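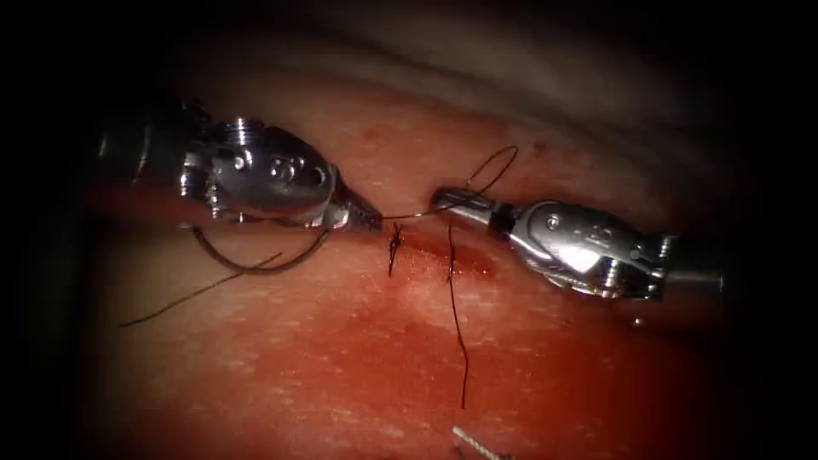
Nazmiye Tokgöz soutenait qu'un nœud se fait avec l'oreille, et que tant qu'on ne l'entendait pas se poser on n'avait rien noué du tout. J'avais ri, la première fois. J'étais arrivée à Asden en février, avec deux valises et une boîte de fil Bullico que ma tante m'avait glissée dans la poche comme on donne des bonbons pour le train, et je croyais savoir coudre !

Je savais coudre des ourlets, oui. Des poches, des boutons de manteau, et même une fois le rideau de scène de l'école d'Ollurlow, qui pesait plus lourd que moi. Mais rapprocher deux bords qui n'ont pas envie de se toucher, sans les froisser, sans les étrangler, avec une boucle qui attend en l'air que l'on veuille bien passer dedans – quelle merveille, et quelle misère aussi, les premiers soirs.

– Recommence, Melahat.

Je recommençais. Nazmiye ne regardait jamais mes mains, elle regardait le fil. Elle me laissait tirer trop fort, elle me laissait perdre le brin court, elle buvait son thé. Quand la boucle s'effondrait, elle disait seulement « ah », très doucement, et ce petit « ah » me poursuivait jusque dans l'escalier.

Alors j'ai noué partout. Aux barreaux de ma chaise, à l'anse de la théière, aux lacets du fils de la logeuse, qui a dû rentrer chez lui en chaussettes. Chez Kahraman, la mercerie en bas de la rue, j'achetais des chutes de feutre que j'incisais au canif pour les refermer ensuite. La patronne a fini par me les donner. Elle en a gardé une derrière sa caisse, épinglée au mur, entre le calendrier et la photo de son chien, et elle la montrait aux clientes en disant que c'était de la chirurgie. J'étais rouge de fierté jusqu'au cou !

Il y a eu 73 feutres. Je le sais parce que je les numérotais au dos, à l'encre violette, et que le vingt-septième est parfait. Je n'ai jamais compris pourquoi celui-là. Il pleuvait, j'avais mal dormi, je pensais à la soupe, et mes doigts sont passés sous la boucle comme s'ils rentraient à la maison. Le vingt-huitième était affreux.

Je l'ai apporté à Nazmiye le lendemain, à sept heures, avant même qu'elle ait retiré son manteau. Elle a passé l'ongle sur les quatre points, lentement, un aller, un retour. Elle a retourné le feutre pour voir l'envers, puis elle l'a approché de la fenêtre.

– Et qu'est-ce que tu as entendu ?

J'ai failli inventer quelque chose de joli. Mais je me suis souvenue de la pluie contre la vitre, et juste avant que les deux brins se couchent l'un sur l'autre, d'un crissement minuscule, un pas dans la neige fraîche, vraiment, très loin.

– De la neige, ai-je dit.

Elle a posé sa tasse. Puis elle a ouvert le tiroir du bas, celui qu'elle fermait toujours à clé, et elle en a sorti un carré de feutre gris, mangé aux coins, avec un numéro au dos, à l'encre violette.

– Viens t'asseoir de ce côté, a-t-elle dit. La lumière est meilleure.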